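I'd gone to Claston to talk about shelving, but we ended up talking about a paper bag. My host runs the toy library at the Hiebert hall, 476 members at last count, and she'd rather chat about odds and ends than anything with a price tag.

"Everybody wants the big stuff," she told me, pouring the tea. "The ride-on trucks! But give a kid a bag to dig through and you won't see them for an hour."

She's been putting together grab bags since April (54 of them so far), and her favourite mix is a bit odd: something round, something flat, something twisty, something soft. I asked why a shell. "Because it's a shell," she said, and laughed at me. 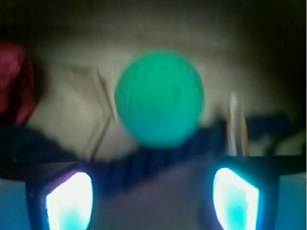
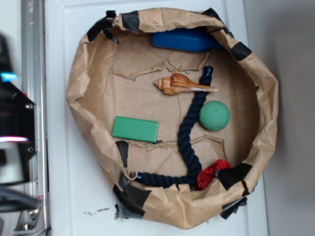
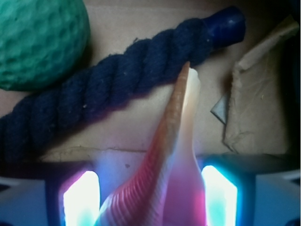
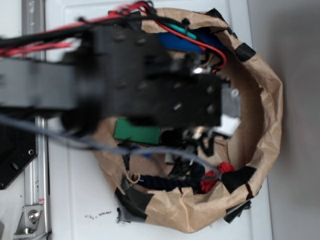 I wondered about using brown paper, what with all that rummaging. "Oh, they rip," she said cheerfully. "You roll the rim down, you tape it, you keep going. I had one last 8 weeks." She did try fabric sacks for a while and went right off them. Too floppy, apparently, and the little ones couldn't see in.

And the rope? She's firm on rope. "Kids love the weight of it. My own two dragged a bit around the yard for years, it was practically a pet."

We never did get to the shelving, so I'm going back for that.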